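サイト内を検索 キーワードを入力 検索

7月　文:Vendula Šimko

3.2 立ち作業の机の高さと、肩のこりの話

さて、前節では椅子の話ばかりしてしまったので、ここからは立って使う机について書きます。わたし自身、Taslowの工房に通っていたころは一日じゅう立ちっぱなしで製本をしていて、夕方になると首から肩甲骨のあたりがもうガチガチでした(同じ経験のある方、きっと多いはず!)。それで今回の調査では、どうしても机の高さを調べたかったのです。

協力してくれたのは、Birkleyの製本工房とWustanoの額縁工房です。どちらも古い作業机をずっと使っていて、天板の高さは誰かが何十年も前に決めたまま。Wustanoのほうは床から800 mmで、背の高い職人さんにはかなり低いんですね。みなさん脚を大きく開いて立ったり、腰を横にずらしたりして、うまいことつじつまを合わせていました。見ているとちょっと踊りみたいで楽しいのですが、本人たちは「腰にくる」と口をそろえます。

姿勢の記録は3週間続け、1回の観察は90分にしました。記録した姿勢は全部で2525件です。分類にはKováčik式の表を使いました。この表、肘の角度と首の傾きを別々に書きこめるのがありがたくて、わたしはもう手放せません。ただし手首の欄がやけに狭く、途中から余白に書きはじめたせいで、あとの集計ではだいぶ泣かされました。

結果を見ると、いちばん首が下がっていたのは、力のいる作業のときではありませんでした。糸を針に通すとか、角の合わせ目を確かめるとか、細かいものをのぞきこむときなんです。逆に紙をそろえたり板を押さえたりする場面では、机が低めのほうが体重をのせやすく、肩も上がりにくい。つまり同じ人が同じ日のうちに、高い机と低い机の両方をほしがっているわけで、これは正直なところ予想以上に悩ましい結果でした。

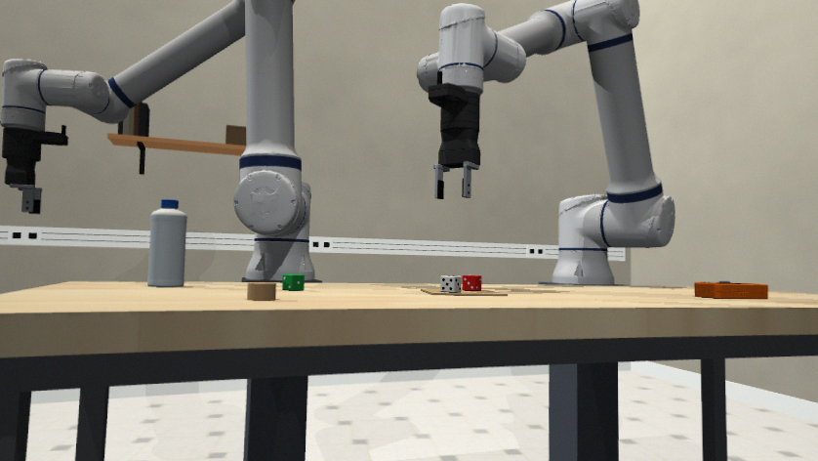
図4　長い木の作業台と2本の白いアーム(CGによる画面)

手元の高さを考えるとき、わたしは天板の高さと「手が仕事をする高さ」を分けて測るようにしています。厚い本を締め機にはさめば、手は天板よりずっと上に来ますし、薄い紙を一枚折るだけなら、ほとんど天板そのものの高さです。図4の左のアームでいえば、黒いグリッパーの指先は下を向いたまま台のずっと上にあって、この手先から台までのすき間が、わたしの言う「差」にあたります。人の場合はこの差を肘と背中で埋めることになるので、机の高さだけを聞き取っても肩のこりの説明にはなかなか届きません。Birkleyでは途中からこの差も書きとめるようにしたところ、午後の記録がぐっと読みやすくなりました。

天板に置く補助台も、Birkleyで試してもらいました。細かい作業のときだけ載せて、終わったら下ろす、という単純なものです。首の傾きは小さくなりましたが、出し入れが面倒だという声もあり、気がつくと補助台の上にお茶が置かれている日もありました(気持ちはとてもよくわかります)。置き場所を机の下の棚に決めてからは、少なくとも午前中はよく使ってもらえています。足元の敷物の影響については、次の3.3で扱います。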